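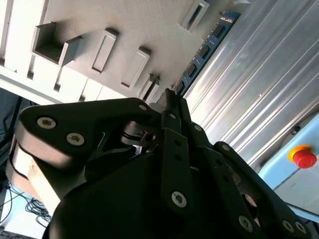

Gripper misses the module after finger screws re-torqued

drutik_cell
2020-08-28
Cell 5 puts memory modules into a slotted holder. I stripped the fingers to clean the pivots, refitted every screw and ran it again. First 60 cycles fine, then the tips started closing high on the board. Tool centre point was not touched. Wrist camera still lines up with the holder. Where would you look first?

Haddad
Pivot preload. If the links went back tighter than before, the fingers don't close square. Back each one off until the link drops under its own weight, then nip it up.

masta60
Disagree. Tight pivots would show on cycle one. A fault that arrives later is something creeping. Put a paint mark across every screw head and the link beside it, run 14 cycles, look again.

Haddad
Grease moves too. He's just cleaned it.

drutik_cell
No grease on these, they run dry. Marks are on. Will run it after the break.

stivatico_j
Is the holder clamped or just located? Ours is printed and it walked on the table when the module went in at a slight angle. We chased the gripper for two shifts — it was the holder. Dial gauge on one side, press by hand, see what moves.

masta60
Wrist camera would have shown that.

stivatico_j
Only if he re-references every cycle. Most don't.

drutik_cell
I reference once at start-up, so fair point. Results: holder moves nothing I can measure. One paint mark has opened up, lower screw on the left link. No threadlocker on it. I did the others and missed that one.

Haddad
Replace the screw while you're there. Don't reuse it with old compound in the hole.

Juniper Alcantara
Clean the thread out, medium strength only, and leave it overnight. After that I'd teach the grasp again from scratch. The old point was taken with the old slack in it.

masta60
Wouldn't reteach. Check it against the old point first, otherwise you lose the comparison.

drutik_cell
New screw in, old point kept. 900 cycles, no high grasps. Paint marks stay on.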